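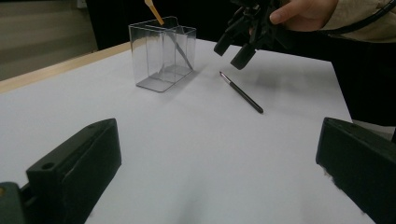 Runthorpe open day - anyone else go?
Posted by gladys_b, February

Went to the robot open day at Runthorpe. Queued 8 minutes to watch people put paintbrushes in a pot with grippers. My nephew does this at school without funding.

quansah_n: It's the teaching bit, Gladys. You do it by hand, the robot learns from it later.

gladys_b: How many goes does it need?

quansah_n: The chap said almost 100 for one task.

lizeth_a: I was told 1,571.

quansah_n: That was for the whole term, surely.

lizeth_a: He was looking at me when he said it, and he said brushes.

rikcombe_ned: I had a go. Dropped it 3 times. Harder than it looks, and I'd sooner watch that than another dancing robot.

gladys_b: The dancing one at least had music. I'd have settled for a biscuit.

lizeth_a: There were biscuits. Other room, by the coats.

gladys_b: Well, now I'm cross.

Related threads
Vultar arm, worth it second-hand?
Parking at Runthorpe
Sotelo evening talk - notes

Contact us | Back to top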